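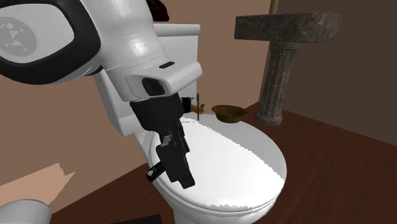
A Tuesday Among the Make-Believe Bathrooms

By Katherine Sánchez

I drove out to Wamstead on a gray Tuesday in February with a thermos of coffee and the idea that I was going to see robots. I did see two of them, parked along the wall with their arms folded in like sleeping herons, but the open day at Pranis was mostly given over to robots that live on a screen, and I ended up staying until the lights went off.

Orlando Betancur, who runs the simulation group, had put the bathroom up on the big monitor by the door, and people kept stopping in front of it with their coats still on. It's a pretty room in its way, with a dark wood floor and a marble pedestal sink with a fluted column, and then there is this great white arm reaching down over a closed toilet lid, black gripper first. A little brown bowl sits toward the back of the lid. My neighbor in the crowd, a retired plumber, wanted to know who had picked out the sink.

"We start with bathrooms because they're cramped," Orlando told us. "There's hardly anywhere for an elbow to go." The group runs 900 practice rounds overnight in rooms like this one, and in the morning Hajnalka Rácz sits down with her tea and watches 100 of them from start to finish. She showed me her notebook, which is full of entries like "nudged bowl, kept going" and "wrist too low again" - I could have read it all afternoon!

Visitors were allowed to steer, too. Hajnalka handed me the controller and I spent several happy minutes trying to bring the fingertip down beside that bowl without touching anything (I touched everything). A boy of maybe nine took over after me and was so much better that his mother started apologizing to the staff.

Lunch was soup and rolls in the back hall, and I sat with Ulises Apaza, who builds the rooms. He's working on a laundry room now and was fretting over the dryer door.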